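Residents > Laundry and Garment Care > Posts

Posts Replies Media About

Nindale Residence Services
The winter garment care notice for December is set out in the posts below. It applies to all 98 apartments in the building. (1/6)

Nindale Residence Services
Fuzzy knitwear should not be placed in the shared dryers. Residents are asked to lay each sweater flat on a clean bed or table and smooth it by hand before folding. (2/6)

Nindale Residence Services
Sweaters with braided cords or metallic thread require additional care. Cords should be laid straight along the body of the garment and kept clear of zippers and hooks.

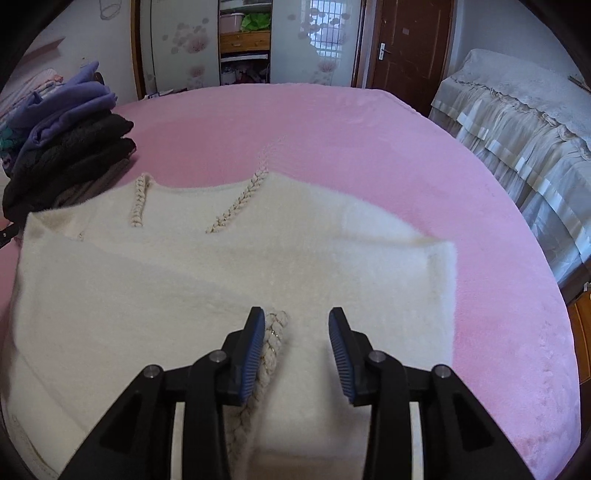 Fold one side inward, then the other, and bring the hem up toward the neckline. Cords should rest inside the last fold. Long-haired knits must not be hung, as the shoulders will stretch. (3/6)

Nindale Residence Services
Folded knitwear may be left at the service desk until 4 p.m. for hand washing. Each resident may leave up to four items. Last winter the desk received nearly 2,000 garments. (4/6)

Nindale Residence Services
Please attach the apartment number to every item with a paper tag. Safety pins are not accepted on open or fuzzy knits. (5/6)

Nindale Residence Services
Questions on garment care may be directed to Cletus Hutchins at the service desk, extension 22. (6/6)

Recent posts
Storage of winter bedding
Elevator hours for December
Lost gloves and scarves at the service desk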